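Fitted sheet keeps popping off at the corners, deep mattress

Forum: Bedroom and Laundry
Page 1 of 1

hemline_gus
Posted 2021-08-17
Posts: 17

We replaced our mattress in February and I have been fighting with the sheets ever since. The new one is 12 inches deep and with the topper it goes up to 14 or so. Our old fitted sheets were made for something a lot thinner. They go on fine but by morning one corner has let go, always on the wall side where I can't get at it without pulling the bed out.

I bought one Prarevari deep pocket set and it is better, but the sheet now looks wrinkled all the time. The flat part never gets properly tight. Is there a size in between, or am I putting it on wrong?

plumtray
Posts: 3125

Deep pocket sheets are usually cut for the deepest mattress they claim to fit. Put one on a 12 inch mattress and you have extra fabric with nowhere to go, so it ends up on top as creases.

What I do is start with the two corners on the wall side and pull the sheet well under, not just over the edge. Then go diagonally, not straight across. When all four are on, lift each corner of the mattress and tug the elastic in toward the middle. It takes a few more minutes but it stays.

Also check the tag. Some sets mark the long side and some don't. If you have it turned the wrong way it will fit badly no matter what you do.

Rindle88
Posts: 640

I disagree on the wall side first. If you start there you have to lean over the whole bed for the last pull and you never get enough force on it. I do the foot first, both corners, then the head. Never had one come off.

Suspenders (the elastic clips that run underneath) fix this for good if you don't mind crawling around once a week. I use the Rindent ones. They leave small marks on thin cotton.

hemline_gus
Posts: 17

Thanks both. I tried it the diagonal way this morning, then pulled the elastic in underneath like plumtray said. It's flatter than it was. I still get shallow wrinkles toward the head end and over on the right side, but the edge goes down over the side of the mattress now and the corner hasn't moved so far. Grey sheet, plaid pillowcase, and the jersey is out because I was sorting the closet at the same time.

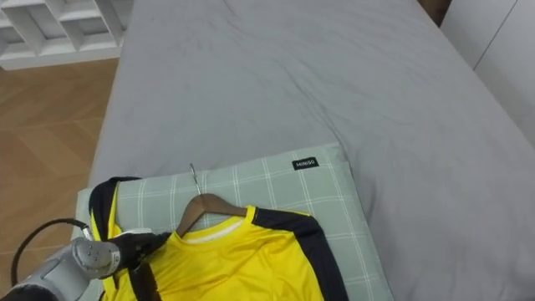
plumtray, I'd leave those wrinkles alone. A sheet that fits over a deep mattress is going to have a few, and if you pull it any tighter the elastic just wears out sooner. The only time I worry is when there is a fold you can feel at night.
- Kestrel_Loft

plumtray
Posts: 3125

I wasn't telling anyone to stretch it until it hums. But if you have slack you can get rid of most of it by taking the sheet out of the dryer a bit early and putting it straight on the bed. The last of the damp dries flat. Leave it for an hour before you put anything on top.

Kestrel_Loft
Posts: 212

Damp sheets on a foam mattress is a bad idea. Foam doesn't breathe the way springs do. On an old spring mattress with a cotton pad, fine, I did it for years. On a foam one I would dry the sheet all the way and smooth it by hand.

plumtray
Posts: 3125

A bit damp, not wet. But OK, if it's foam, dry it fully. Gus, is it foam?

hemline_gus
Posts: 17

Foam on top, springs below. The store called it a hybrid. It's a Hundico. I'll dry the sheets fully.

Second question while I'm here. Do you wash a new set before the first use? This one had a stiff feel out of the package and I wonder if it will shrink enough to fit better.

Rindle88
Posts: 640

Always wash first. Cotton will give up a little on the first couple of washes, more in length than width in my experience. Don't count on it to fix the pockets though. Mine were still too deep after 5 washes and I ended up sewing a tuck in each corner. Took one evening.

Kestrel_Loft
Posts: 212

Agree on washing first. Skip the fabric softener, it makes the sheet slide around on the mattress.

plumtray
Posts: 3125

No opinion on softener, I have always used it and my sheets stay put. If you do sew the corners, wash it at least twice before you cut or stitch anything.

hemline_gus
Posts: 17

I'll give it a couple of washes and see. If a corner comes off again I'll order the clips. Does anyone know if they work with a topper on or do they have to go under the mattress only?

Rindle88
Posts: 640

They go under everything. Topper stays on, sheet over both, clips underneath. Get the long ones.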